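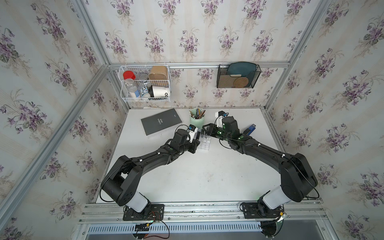

Pourquoi range-t-on les choses dans des paniers suspendus ?

Quand une table est petite, elle se remplit vite. Un gobelet, des crayons, une boîte, et il ne reste plus de place pour travailler. On peut pousser les objets sur les côtés, mais ils finissent par revenir au milieu. Une autre solution consiste à utiliser le mur.

Un mur est une grande surface dont on se sert peu. On y accroche un panier et les objets quittent la table tout en restant à portée de main.

De quoi est fait un panier à accrocher ?

Il y a deux sortes courantes. Le panier en fil est fabriqué avec des tiges de métal pliées puis soudées. Entre les tiges, il y a des trous assez larges. On voit bien ce qu'il contient, mais un petit objet, comme une gomme ou un trombone, peut tomber.

Le panier en maille ressemble plutôt à un grillage très fin. Les trous sont minuscules. Les petites choses ne passent pas au travers, et la poussière s'y dépose un peu plus.

Certains paniers en fil ont deux parties : une à l'arrière et une autre, plus basse, à l'avant. On met les bocaux et les pots derrière. Devant, on place ce qu'on veut attraper en premier, par exemple une bouteille ou un gobelet avec son couvercle.

Comment le panier tient-il ?

Il lui faut un appui solide. Ce peut être un clou, une vis ou un rail. Un rail est une barre fixée à l'horizontale. Souvent, il est en aluminium, un métal léger qui ne rouille pas comme le fer. L'avantage du rail est qu'on peut faire glisser les crochets vers la gauche ou vers la droite quand on change d'avis.

Le poids compte aussi. La Terre attire le panier vers le bas, et le crochet le retient. Si le panier est trop chargé, le crochet se tord ou se détache. On garde donc les objets lourds pour la table ou pour le sol.

Que mettre dans quel panier ?

Les objets plats, comme une planche ou un dessous-de-plat en liège, se rangent debout, les uns contre les autres. Ils prennent moins de place et on les tire par le haut. Le plus grand va derrière, le plus petit devant.

Les récipients ronds sont plus difficiles à ranger. Couchés, ils roulent. Debout, ils tiennent mieux. Une bouteille fermée peut être posée en biais si le panier n'est pas assez haut.

Et les crayons ?

Les crayons passeraient entre les fils. On les met dans un gobelet, posé au fond de la table. Dans un gobelet large, ils penchent tous et peuvent le faire basculer. Avec un bon paquet de crayons bien serrés, ils se tiennent droits.

À essayer

Il faut un petit panier, un crochet solide et l'aide d'un adulte pour la fixation.

1. Vide ta table entièrement.
2. Mets d'un côté ce qui te sert tous les jours, de l'autre ce qui te sert rarement.
3. Range dans le panier les objets légers du premier tas.
4. Remets sur la table seulement les crayons et ce que tu utilises tout de suite.

Au bout de 3 jours, regarde ce que tu n'as pas touché. Ces objets peuvent aller dans un placard.

Texte : Amirul Rondonuwu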